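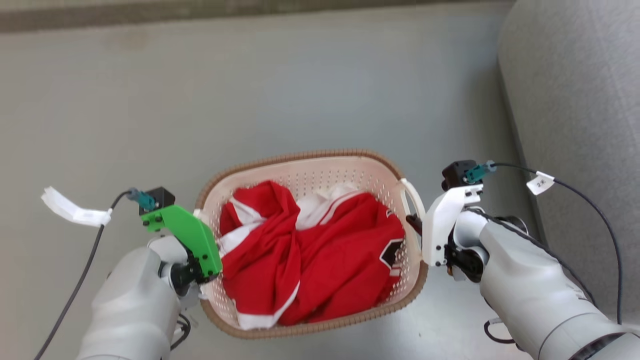 Anyone who has ever pulled a load of red and white out of the machine knows the worry that comes with it, and Sérgio Rocha told the Lindusley laundry evening that he had given up guessing years ago and simply washes the two together in cold water, with the collars turned in and the zippers done up.

That got a good laugh and then a good long argument, as you might imagine! The evening, held at the Grotgate hall in June, drew such a friendly crowd that extra chairs had to be carried over from the library, and the talk went on for 90 minutes when only an hour had been planned. People wanted to know about stripes, about printed emblems (inside out, most agreed, and never under a hot iron), and about how long a damp shirt can sit in a basket before it starts to smell.

There was plenty of tea, and a very fine lemon cake, and the swap table by the door found new homes for a whole heap of outgrown team shirts and bath towels. Raffle tickets brought in 271 dollars toward a second dryer for the laundry room on Magagula Street, where the one old dryer has a line in front of it most mornings.

The next evening will be about stains, grass and gravy in particular. Doors open 15 minutes early for anyone who would like to bring clothes for the swap table.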